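We use cookies to remember your reading position. Accept all | Manage

Search stories Go

The Fold Standard

Witold Witkowska inherited the towel procedure from a man named Kvam, who had left it in a ring binder with the pages out of order. Page 7 came first. It said: fold in half lengthwise, press with the flat of the hand, do not smooth with the fingers. Page 2 was near the back and defined "lengthwise".

The Vitholm laundry sent its linen to guest houses along the coast, roughly 3,000 pieces a week in season. Kvam had run the finishing room for 31 years. His widow sent the binder over in a carrier bag, together with his reading glasses, which fitted no one.

Witold began on Fri 6 October, after the evening shift had gone. He put a tan bath towel on the green surface and read the first instruction twice. The towel had two woven bands. The binder said the bands were the reference lines and the hem was not, as hems shrink at a different rate from the body of the cloth. He folded by the bands. The hem came out ragged. He unfolded it and folded by the hem, and the bands came out wrong.

He wrote both results in pencil.
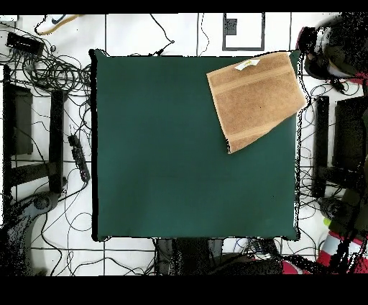 The tan towel, folded, on the green surface.

At half past nine Aleksandra Kubiak came back for her coat. She stood by the door and watched him press the cloth with the flat of his hand.

"Njål did it on the diagonal," she said.

"The binder says square to the edge."

"He wrote that for the inspectors. He set it down at an angle, up in the corner, and let the side hang over a little. Then he picked it up by the part that was hanging."

Witold looked through the binder for this. The section on lifting was one line long and said: lift. He turned the towel until it lay at a tilt, moved it to the upper right corner and let it overhang the edge. He took hold of the overhang and raised it. The fold held as far as his chest and then opened.

"Slower," said Aleksandra. She had put her coat on.

He did it again. The fold held to his chin. He lowered the towel, pressed it and wrote down the height, using the third button of his shirt as the datum.

"He used the second button," she said.

"He was taller."

"Yes."

She took her coat off and hung it on the hook. Then she pulled out the binder's loose pages, sat on the step and started putting them in order, asking him now and again to read her a number.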